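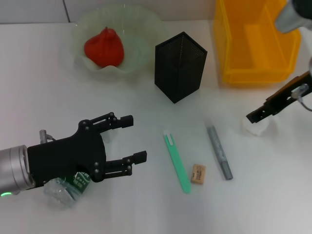 Clomau respite log, data card. 1,744 records of short breaks for disabled children and their caregivers, one row per stay. Household items in the activity codes are generic: a clear plastic bottle on its side is coded "bottle", with no brand field.

Maintainer: Yamila Zapata
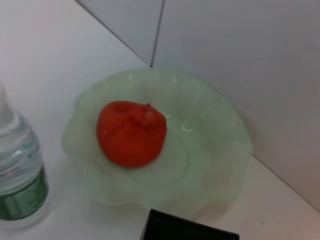 Tomato in a green glass bowl, code "food".

Fields: stay_id, site, hours, activity, canceled. Blank hours mean not reported. Stays over 30 hours are split.
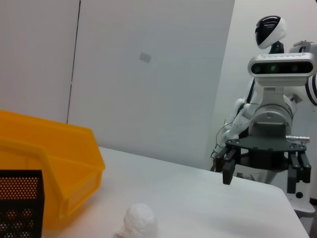
Known gaps

The Wivberg site has no rows before May.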